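Subject: Re: [penville-share] Kit for the tea corner, what we keep and what goes
From: Yasir Minhas
To: penville-share

Kálmán Sárközi wrote:

> Hello all,
>
> I have been thinking about the tea corner again and I believe we can
> settle it before the end of June. My suggestion is that we do away with
> the shelf entirely and put everything in one small drawer cabinet, the
> sort you can buy for a desk. Tea bags and sugar in the top drawer,
> spoons and the bottle opener in the bottom one. A tray goes in front
> for whatever is being used. Biscuits stand beside it. Anything that
> does not fit in the drawers or on the tray is not tea corner kit and
> should go home with its owner.
>
> I used this method in the Monudik building for a year and we never had
> a mess. It takes 12 minutes to set up and after that it looks after
> itself. There is a smaller cabinet from Pidum as well if people think
> the wooden one takes up too much room.
>
> If there are no objections I will order the labels.
>
> Kálmán

Kálmán, thanks for writing it all out. I do have objections, so please hold off on the labels for now.

I'll start with the bit I can't get past. "After that it looks after itself." I have lived in shared houses, worked in two offices and helped run the Khattak Road hall, and I have yet to meet a tea corner that looks after itself. What was different in Monudik? How many people used it? If it was four of you with one kettle, that's a kitchen with good manners and I'm not sure it tells us much. We have people coming in off three landings and half of them are carrying something.

I'm also doubtful about the 12 minutes. Does that include wiping out the old shelf and deciding what to do with the jar of sachets? Last time we "just moved a few things" it took two of us from lunch until the post came, and we still had a bag of odd lids at the end of it.

Anyway, I'd sooner argue about particular things than about the method, so I've gone through it bit by bit.

1. The drawers

Two drawers sounds tidy until you think about what a drawer does. It shuts. With the shelf I can see from the door that we're out of tea. With a drawer I find out when the kettle has boiled. I'd also bet on the top drawer filling up with batteries, takeaway menus and those tiny packets of soy sauce inside six weeks, because it's at hand height and has a lid on it, so to speak. The bottom one will be spoons plus whatever fell out of the top one.

I don't mind the look of the wooden sort. Bar handles are easier than knobs when your hands are full, I'll give you that. But if we get one, I want the tea to live outside it, in a tin.

2. The flat top

You don't mention the top of the cabinet at all, and that is where everything will end up. Any flat surface at that height gets mugs put on it. Bare wood and hot mugs don't get on — see the windowsill on the second landing, which has 7 rings on it at last count and a half one where somebody felt guilty. Either we agree that nothing stands on top or we put a mat on it from the start. I know which of those I think will happen.

3. The tray

This is the part I like, and I'll say so before I complain about it. A tray with a rim catches drips and you can carry the lot to the sink in one go. My worry is the size. When it's bare it looks generous. Put a milk bottle, the sugar and two mugs on it and you've no room for a spoon. Could somebody try it with the real things on before we commit? Pale colours show every smudge too, so whoever wants a pale one can be the one to wipe it.

4. The loose things

Here I think your rule falls over. "Anything that does not fit is not tea corner kit." All right, where does a tall bottle of cordial go? It's too long for a small drawer unless you lay it down, and a bottle on its side with a sticky cap is how we lost the last drawer liner. A biscuit packet stands up fine while it's full and goes over the moment it's half empty. Then there are the small lumpy things, lemons and sponges and the like, that always seem to settle in the middle of wherever you need to put something down.

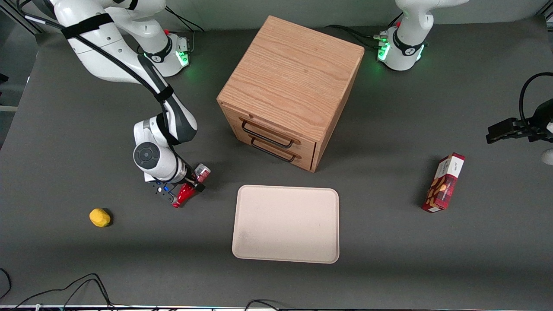

5. What I'd do with them

Look at the picture under point 4 with your rule in mind. There's a cabinet with two drawers and a tray with nothing on it, and still the red bottle, the tartan box and the little yellow thing have no obvious place. I'd expect our corner to look much the same by the second afternoon. The storage is fine, it's the odd shapes that want sorting out first.

So my version would be: bottles upright at the back, against the wall. Biscuits in a tin with a proper lid, and the cardboard goes straight in the recycling. Sponges at the sink and never near the tea. Lemons, if anyone still brings them, in a bowl. After that, see what's left over and ask whether it needs a drawer at all. I suspect it's spoons.

6. The smaller cabinet

No. If the bigger one is a squeeze I can't see what the Pidum one is for, except paper clips. Has anyone opened one? I'd want to know how deep the drawers are on the inside, as the outside measurement always flatters them.

What I'd agree to is a trial. Leave the shelf up, put the cabinet and tray on the table beside it, and let people use whichever they like for a couple of weeks. Don't tidy it in the meantime, Kálmán, I mean it, or we'll only find out how tidy you are. If the shelf is empty at the end of it I'll take it down myself and buy the labels.

Has anyone got a spare tin with a lid that fits? The one from the hall has a dent and doesn't close on the left side.

Yasir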